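Delov Garment Cell — Set-up Guide
Section 4: Wrist camera view and first pick
By Lavanya Acharya
Last updated: July
11 comments

4.1 Before you start

Complete Section 3 (mounting and power) before working through this section. The Delov controller must be running and the arm must be parked. Allow the camera to warm up until the status light on the wrist housing stops blinking.

CAUTION: Keep hands and loose sleeves off the table whenever the arm is enabled. The fingers close without an audible warning.

4.2 Checking the view

1. Open the Camera tab and select Wrist.
2. Set Exposure to Manual and enter 485. Automatic exposure will drift when a bright garment fills the view.
3. Jog the arm to the Survey position.
4. Open the gripper fully. Both fingertips must be visible in the live view, with the table surface showing between them.
5. Place two garments on the table, one toward each side. Leave them rumpled. Do not smooth or fold them for this check.
6. Compare the live view with Figure 4-1.

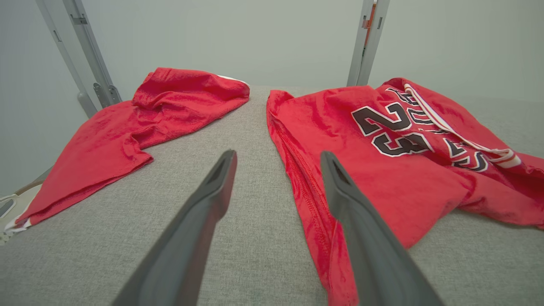
Figure 4-1. Wrist view with the gripper open and a red garment on each side.

Garments of the same color are the harder case for the segmentation step, and the check should be run with them at least once. Printed numerals and contrasting trim help the software find an edge — a plain garment gives it less to work with. If the overlay joins both garments into one outline, move them farther apart and press Rescan.

NOTE: A garment may extend past the side of the view. The software will still offer a pick point on the visible part.

4.3 First pick

1. Press Propose. A green marker appears on one garment.
2. Confirm that the marker sits on a fold or raised area. If it sits on flat fabric, press Next.
3. Set Grip Force to 67 for light knits and mesh. Heavier fabrics are covered in Section 6.
4. Press Pick and keep one hand near the stop button.
5. When the arm reaches the Hold position, check that only one garment is in the fingers.
6. Press Release.

CAUTION: Do not pull a garment out of closed fingers. Press Release first, or use the manual lever described in Section 3.

4.4 If the pick fails

Fingers close above the fabric: repeat the table height calibration in Section 3.5. The stored height is lost if the table cover is changed.

Fingers slip off: raise Grip Force in small steps and inspect the tips for lint. Tip pads are rated for 4,000 cycles and are sold in pairs. Replace both together.

Log files for failed picks are saved under Dandus/picks on the controller. Attach the most recent one when contacting support.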